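Home | Projects | Gallery | Notes | Contact

Teaching the arm to put a plate away

September 12, 2020

I've been promising people a gallery page since July, so I finally sat down and made one! If you're new: I spend my evenings steering a robot arm through little household jobs by remote control, and every run gets saved so the software can learn from it later. We call the whole thing Wakero (Hélder Carrilho picked the name, and I lost that argument fair and square). The current job is the plate stand. You pick up a plate, swing it over, set it down in the wire and let go.

Sounds easy, right? My first evening on it was a mess. Your own hand just knows how far a plate sticks out past your fingers, and when you're driving with a controller you have to learn that all over again. I kept coming in too low. Hélder drives much slower than I do and his runs look a lot nicer, which I'm only a little bitter about.

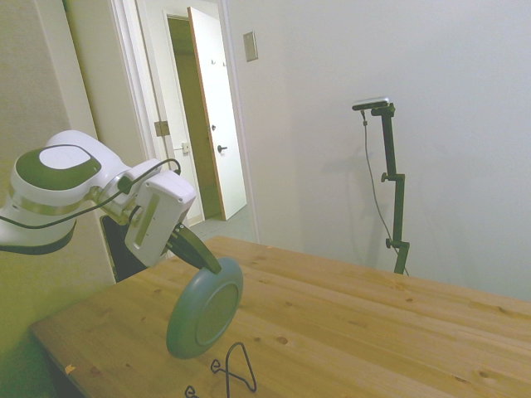
Plate by the rim, foot ring facing us, and the wire stand just below it. I love this part of the job.

The bit I get the most questions about is the grip. I go for the rim every time now, and I try to have the plate up on its edge well before I get near the stand. If you leave the turning till the last second you end up wiggling around right over the wire, and all that wiggling goes into the recording too. The arm will happily copy it, believe me.

We're at 1606 saved runs across all the kitchen jobs, and 400 of those are plates. I threw out two this week where I sneezed (yes, really) and the arm sneezed with me. Hélder wanted to keep them. We're still talking about it.

Next up is a bowl, which has no nice flat side to line up, so I'm expecting a rough couple of evenings. I also want to try guiding the arm by hand for the last little stretch before letting go, and see if that comes out smoother than my thumbs do. If you've tried both ways, write me through the contact page and tell me which one you stuck with!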